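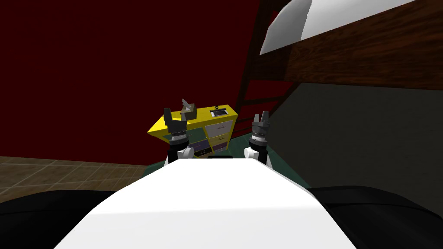
I've been living with Tika for most of September now, and I think I've finally got enough of an opinion to write it down. Tika is a simulated bedroom-and-kitchen kit for two-armed robots, and it ships with a training method called Vustska, so you're really getting two things in one download (a world to practice in, and a recipe for learning from it). The rooms have more personality than I'm used to. Most of the sims I've worked in are a gray box with a gray table, and in Tika you get a deep red wall, a bright yellow cabinet with drawer fronts in all different colors, and a wooden loft bed looming over the whole thing. I kind of love it. It looks like a kid's room that somebody was allowed to paint themselves!

Okay, so the method. The idea behind Vustska is pretty easy to explain over coffee. You've got a head view and a view at each wrist, 3 in all, and a normal imitation policy just mashes them together and hopes for the best. Vustska learns a little weight for each view at every step, so the policy can lean on the head when it's working out where to go and lean on a wrist when the fingers get close to something. It's a small add-on. I read the write-up twice on a Monday morning and had the config changed before lunch.

Setup was mostly painless. The download comes with 709 demonstrations and a separate set of 175 starting layouts that you're supposed to keep your hands off until test time. Do keep your hands off them! I peeked at the layouts on my first run and had to throw the whole thing out, and I was very grumpy that evening. The installer also wants to put its cache in your home folder without asking, so set the path first if your home drive is as tiny as mine. 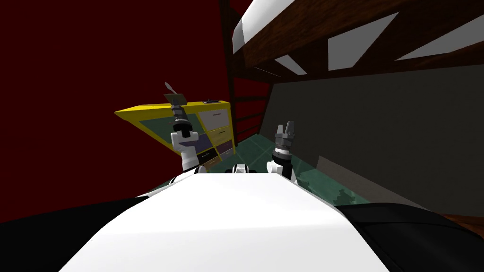

*Head view in Tika, with a spatula-like tool in the left gripper and the right gripper open.*

The head view is where I ended up spending a lot of my time, partly for fun. The robot's own torso takes up a big chunk of the bottom, and the whole room can tilt quite a bit, and I worried that would confuse the policy. My plain baseline did get confused. It would start a reach, hesitate, pull back, start again, like someone looking for a light switch in a hotel room. With the Vustska weights turned on, that dithering mostly went away in my runs. You can plot the weights as they change, and it's weirdly satisfying to watch the head view fade down as an arm moves in and then come back up when it retreats.

Now for the part I'm less happy about. The wrist views get very close to things, and when they do, there's not much in them that tells you where you are. You have your two fingers, and past them a lot of brown wood at a steep angle, and if you showed me one cold I'd have trouble telling you which end of the furniture I was near. The policy seems to have the same trouble. 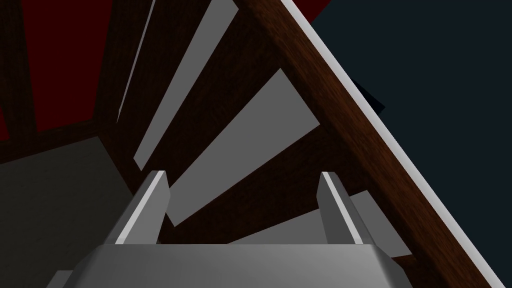

My worst episodes all followed the same pattern: the weight jumps over to the wrist early, the arm commits, and then it drifts along happily in the wrong direction with nothing pulling it back. I emailed Kojo Dankwa, who maintains the Vustska code, and he got back to me the same afternoon (lovely!). He told me to raise the floor on the head weight so it can never drop all the way to zero. I did, and it helped a lot. I just wish it were the default, or at least in the readme, which right now gives that setting one line and no suggested value. 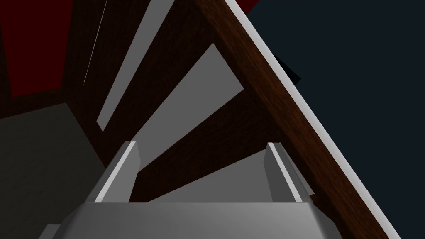
*Wrist view with the fingers open, right up close to the dark wood.*

I also ran the same recipe on Prirkmont, the older sim we've used in our group forever, to see whether the gains came from the method or from Tika's nice rooms. They carried over, though the gap to my baseline got smaller. My guess is that Prirkmont's cameras sit so far back that there's less to choose between. I only ran 2 seeds there, so please don't quote me on it.

A few smaller gripes. The lighting leaves the darker corners really dark, so wood and shadow blur together and I had to bump the brightness to see what was going on in playback. Playback itself has no way to step backward, so you watch the whole episode over again every time you miss something. And the license page for the Mensah add-on rooms is a dead link, so I haven't tried those yet.

Would I keep using it? Yep, it's already on my work machine and my home one. If you do two-arm stuff with cameras on the wrists, get Tika, turn on Vustska, and set that head floor before your first long run. I've got mine a notch above what Kojo suggested and I'm still fiddling with it.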